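Put the allotment fees up

I have rented a plot on the Prernwood allotments for a good few years, and I pay less for it than I pay to park the car. Every April the letter comes round with the new rent on it, and every April there is a row about whether it should go up. I used to be on the side that said no. I have changed my mind, and this is my attempt to say why.

A full plot at Prernwood costs 17 pounds a year. That includes water. It does not include a shed, but you can put one up if you ask. For that money you get ground enough to feed a small family on potatoes, beans and onions for a decent part of the year. I don't know of anything else in the town that costs so little and gives so much back.

The trouble is the waiting list. There are 107 names on it as of this autumn, and 110 plots. So there is very nearly one person waiting for every person digging. You would think that with that sort of demand every plot would be worked. Walk down the lower path and you will see that they are not. There are plots with nothing on them but couch grass and a collapsed cold frame. The rent is paid each year, on time, and the ground is left alone.

I don't blame the people who hold them. At 17 pounds it is easier to pay than to decide. You tell yourself that next year will be different, that your back will be better or the job will be less busy. I did it myself for two seasons. If the bill had been 60 pounds I would have sat down at the kitchen table and made up my mind, one way or the other.

The usual answer is that higher rents push out people who are hard up. That is a fair worry and I don't want to brush it off. But a cheap rent only helps people who have a plot. Someone on a low wage who put their name down last month will wait years under the present system, and the low price is part of the reason. Charge more, keep a half-price rate for anyone on benefits or a basic pension, and the ground will move faster. Flarnell did this and kept the reduced rate simple – you tick a box and they take your word for it. 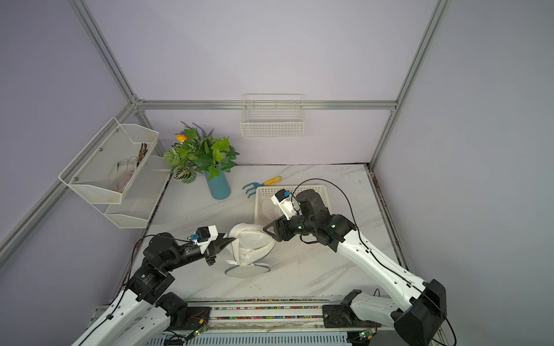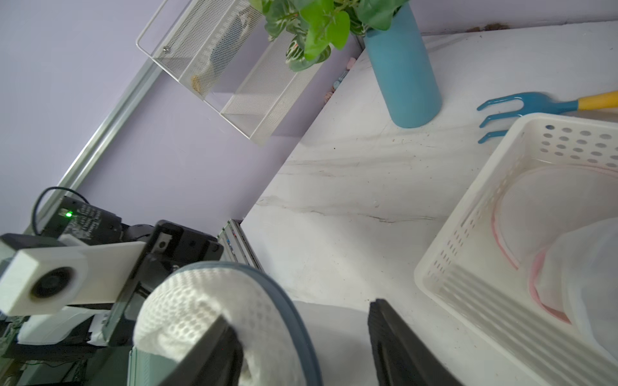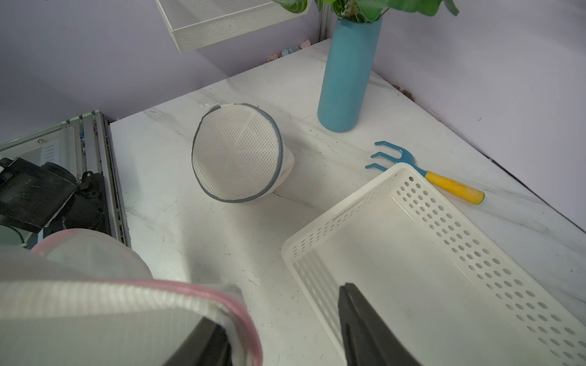
Rent is also the smallest part of what people spend on growing things, and I think we should admit that when we complain about it. A man two plots up from me argued against a rise of five pounds while wearing boots that cost more than his year's rent. I am no better. Garden shops know we will buy nearly anything in a nice colour, and a hand rake with a blue head and a yellow handle, like the one lying beside the plant in the second picture, is just the sort of thing I pick up on the way to the till when I have two at home. Gloves go the same way. If I can find the money for a third rake I can find it for the ground I mean to use it on.

Then there is the matter of what the money is for. The water tank by the top gate has leaked for as long as I have been there. The quote to replace it was 3,000 pounds, and the site takes in well under that in a year. So it is patched, and in a dry summer the pressure at the far end is too low to fill a can. The people at the far end pay the same as everyone else.

Solange Collet, who has the plot next to mine, disagrees with all this. Her view is that we should inspect plots properly and take back the ones that aren't worked, and leave the price alone. I would support that as well. The rules already allow it. The problem is that it means one neighbour writing to another to say their ground is a mess, and in all my time there I have known it happen once. He was ill, it was unpleasant for everybody, and I doubt it will be tried again soon.

A higher rent doesn't need anyone to knock on a door. It would come in the same April letter as always. I would put it at 60 pounds with a half rate of 30, hold it there for three years, and spend the first lot on the tank. Half plots should be offered too, as a full one is too much for most people who work – it was too much for me at the start.

Contact | Copyright 2021 | Back to top

Comments

Pons
Agree about half plots. I gave up a full one because I couldn't keep on top of it and would have kept half.

Goma
60 is too steep in one go. Do it over three years and I'd vote for it. And the tank should have been sorted long ago.

Pons
Fair point on doing it in steps. How does the half rate work if two people share a plot?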